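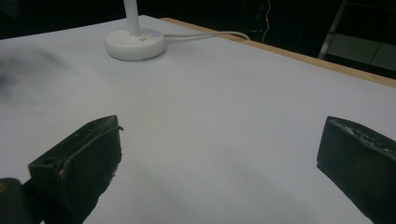
Walk-On Watershed: A Floor Map for Teaching Where Rain Goes
Project report, Earth Science Elective
Group members: Hanan Obeidat, Bujar Gashi, Maximiliano Montes
Supervising teacher: Pascual Quezada

1. Purpose

Our group wanted to make a teaching aid that shows younger students how water moves across the land in our county. The fifth grade classes already study the water cycle, but the maps in their textbook are small and show the whole country. We decided to paint a large floor map of the Wurolus Creek watershed that a class can walk on with their shoes off.

The question for the project was whether students who walk a stream route on a large map can afterward trace that route on paper better than students who only see the paper map.

2. Background

A watershed is all the land that drains to the same stream, lake, or bay. The line between two watersheds is called a divide. It usually follows the high ground, but it is often hard to notice when you are standing on it. In our area the divide between Wurolus Creek and the Sotau River runs through the parking lot behind the old feed store, and most people we talked to did not know this.

Students often believe that rivers flow south, or that they flow "down" the page of a map. Mr. Quezada told us he sees this mistake every year, even in high school. Wurolus Creek flows north for most of its length, so it is a good stream to use for this.

3. Materials

Heavy cotton canvas, two pieces sewn together
White acrylic primer
Acrylic paint in blue, two greens, tan, brown, and black
Clear floor sealer (Plamico brand, low odor)
County elevation map from the public library
Overhead projector
Chalk line, yardsticks, masking tape
Colored yarn for marking routes

The canvas was donated by Goicoechea Awning, a shop on the east side of town. It was left over from another job and had a crease down one side that never came out completely.

4. Making the map

We started in January. The first step was choosing a scale. Our first choice was 1 to 1,000, but at that scale the creek would not have fit in the gym. We settled on 1 to 2,000, which let us show the lower part of the creek from the quarry bridge to the point where it joins the Sotau. The upper part is on a smaller inset map in one corner.

We traced the elevation map onto clear sheets and projected it onto the canvas, which was taped to the gym wall. The projector could only cover part of the canvas without blurring at the edges, so we did the tracing in 6 sections and matched them up using chalk marks. Two of the sections did not line up because the projector had been bumped. Those had to be washed off and drawn again.

Higher land was painted brown, middle elevations tan, and low ground green. Bujar did most of the stream lines because he has the steadiest hand. The first coat of blue was too thin and showed the primer through it. We also painted the streets in thin black lines so that students could find their own houses.

The sealer took longer to cure than the can said, probably because the storage room is cold. We left it for an extra weekend. Emiliano Zabala from the art department advised us to roll the canvas around a cardboard tube with the painted side out so the paint would not crack.

5. Testing

We tested the map with 19 students from one fifth grade class. The class was split into a group that used the floor map and a group that used the paper map only. Both groups had the same short lesson, which Hanan taught from a script. The floor map group then walked from the school to the Sotau while laying down yarn behind them. The paper group traced the same route with a finger.

Afterward each student got a blank outline map and was asked to draw the path of a raindrop from the school roof to the river, with arrows for direction.

6. Results

The floor map group did better on direction. Only one student in that group drew the arrows going south, and several in the paper group did. There was not much difference in where the line was drawn. Both groups had trouble with the bend below the quarry bridge, and a few students from each group cut straight across it.

7. Problems and changes

The groups were small, and the floor map activity took longer than the paper one, so those students spent more time on the topic. A fair test would give both groups the same number of minutes. The yarn also slid around on the sealed surface. Masking tape at the turns would fix that.

The street names should be larger. Students got down on their knees to read them and held up the line. We would also like to add the storm drains, which we left out because we could not get a complete map of them in time.

The map is stored in the science prep room and can be signed out through Mr. Quezada. Socks only, please, and roll it painted side out.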